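# Notebook entry, 6th February

Project: Clavorwood worktop finishes, stain and care trials
Present: J. Thambiah, Y. Ji, B. Kwak (afternoon)

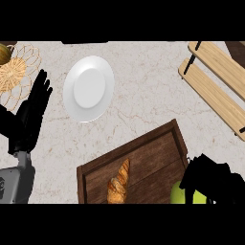 *Fig. 1. White plate on pale marble, rendered view.*

The purpose of the present session was to complete the second set of acid exposure readings on the honed stone samples and to settle the wording of the care sheet that Desgate will issue to its customers. The first task was completed. The second was not, and the reasons are set out further down.

**Samples**

The honed samples are from the same slab as the October set. The polished samples are from a different slab, and the supplier has confirmed this in writing. Comparisons between the two finishes should therefore be treated with care until a matched pair has been obtained. Montserrat Hinojosa has asked the yard for one and is awaiting a reply.

Each sample was washed with plain water, dried with a lint-free cloth and left on the rack overnight before testing. Sealed samples received two coats of the Stalis penetrating sealer, applied by pad, with the excess wiped off before it could haze. Unsealed samples were left as received.

**Procedure**

Test liquids were white vinegar, lemon juice, black coffee, red wine and olive oil. A measured drop was placed on each marked position, covered with a watch glass and left for 60 minutes. The liquid was then blotted – not wiped – and the surface was rinsed and dried. Gloss was read before exposure and again after drying. The readings are entered in the gloss book, page 228, and are not copied here.

The meter was checked against its reference tile at the start and at the end of the session. It agreed on both occasions. The tile has a small chip at one corner, outside the reading area, and should be kept in its case when it is not in use.

**Observations**

Vinegar and lemon juice etched every sample, sealed and unsealed. The mark is most obvious on the polished finish, where it shows as a dull ring under the bench lamp. On the honed finish the mark is harder to see, although it can be felt with a fingertip. The sealer made no useful difference to etching. This is consistent with the October results and with what the masons told us at the outset.

Coffee and wine behaved differently. On the unsealed honed samples both left a visible stain after rinsing. On the sealed samples the coffee stain was absent and the wine stain was faint. Olive oil darkened the unsealed stone and did not lift with soap. A poultice was applied to position 7 and will be removed when it has dried through.

Byung-chul Kwak observed that the darkening from oil is easily mistaken for natural color variation on stone with brown or tan veining. He recommends that all later positions be marked on plain areas of the sample. This has been adopted. Two earlier readings taken across a vein have been struck out in the gloss book and initialed.

**Care sheet**

The draft received from Desgate states that a sealed top is "protected against kitchen acids." On the evidence above this statement cannot stand. The following wording was proposed by Yoon-hee Ji and agreed by those present:

> Sealing slows the absorption of colored liquids and oils. It does not prevent etching by acidic foods. Spills of vinegar, citrus or wine should be blotted at once and the surface rinsed with clean water.

Desgate has also asked for a recommended interval between coats of sealer. No interval can be given at present. The samples have not been subjected to wear, and a figure drawn from a manufacturer's leaflet would not be ours to certify. Soon-im Bang has suggested a water-drop test that the customer may carry out at home. A paragraph describing it will be prepared for the next draft.

The line on cleaning products remains open. J. Thambiah prefers a short list of products to avoid. Y. Ji prefers a general instruction to use a pH-neutral soap, on the ground that any list will soon be out of date. Both versions will be sent to Desgate with a covering note.

**Other matters**

The Kwon lamp flickered during the afternoon readings and was replaced with the spare. Readings taken under the old lamp are unaffected, as the meter has its own source, but the visual notes for the polished samples should be repeated under the new one.

The stock of watch glasses is low. A further box is to be ordered, in the same diameter as the current set.

**Outstanding**

- Remove poultice from position 7 and read gloss (J. Thambiah)
- Obtain matched slab pair (M. Hinojosa)
- Draft water-drop paragraph (S. Bang)
- Repeat visual notes, polished samples (Y. Ji)
- Return marked-up care sheet to Desgate with both cleaning paragraphs (B. Kwak)

Entry checked against the gloss book and signed, J.T.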